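De l'entretien des registres de prêt dans une petite bibliothèque associative

25 Sep 2018

Le présent billet fait suite à plusieurs demandes reçues au sujet du système de prêt retenu par la bibliothèque de Tavach. Il expose les règles en vigueur et les motifs qui ont conduit à les adopter. Les opinions exprimées n'engagent que leur auteur.

La bibliothèque conserve 3 000 volumes, dont 500 relèvent du fonds local. Ce dernier comprend les bulletins paroissiaux, les monographies communales et la série complète des almanachs Gornel, à l'exception de 29 numéros dont la recherche se poursuit. Les almanachs sont consultables sur place uniquement. Toute demande de reproduction doit être présentée par écrit et préciser l'usage envisagé.

Le prêt est ouvert à tout habitant muni d'une carte en cours de validité. Chaque lecteur peut emprunter 3 ouvrages à la fois. La durée du prêt est d'un mois, renouvelable une fois, sauf si l'ouvrage a été réservé par un autre lecteur. Les retards ne donnent lieu à aucune pénalité financière - ce point a été longuement débattu - mais le droit d'emprunt est suspendu jusqu'à la restitution des documents.

Le registre papier a été maintenu. Chaque sortie y est inscrite à la main, avec la cote, le titre abrégé et le numéro de carte. Un report sur tableur est effectué en fin de semaine. Cette double tenue a pu sembler lourde, et il convient de reconnaître qu'elle l'est en période de rentrée. Elle a toutefois permis de retrouver plusieurs volumes dont la fiche informatique avait été effacée par erreur.

S'agissant de la cotation, le classement hérité de la bibliothèque de Fanholm a été conservé pour les romans. Les documentaires suivent désormais une numérotation simplifiée, inscrite au dos sur une étiquette blanche.
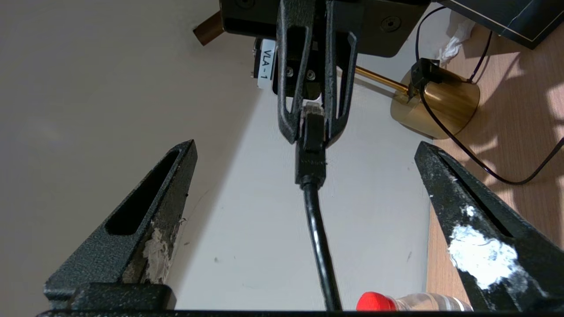
Les étiquettes anciennes ne sont pas décollées lorsque la reliure est fragile. La nouvelle cote est alors portée au crayon sur la page de garde, en haut à gauche, et reproduite sur un signet glissé dans l'ouvrage.

Les dons sont acceptés sous réserve d'examen. Les encyclopédies incomplètes, les manuels scolaires et les volumes atteints par l'humidité ne peuvent être intégrés au fonds. Les donateurs sont priés de joindre une liste des titres et de ne pas déposer de cartons devant la porte en dehors des heures d'ouverture.

L'inventaire du rayon jeunesse reste à achever. Un prochain billet en présentera les résultats, ainsi que la liste des almanachs manquants.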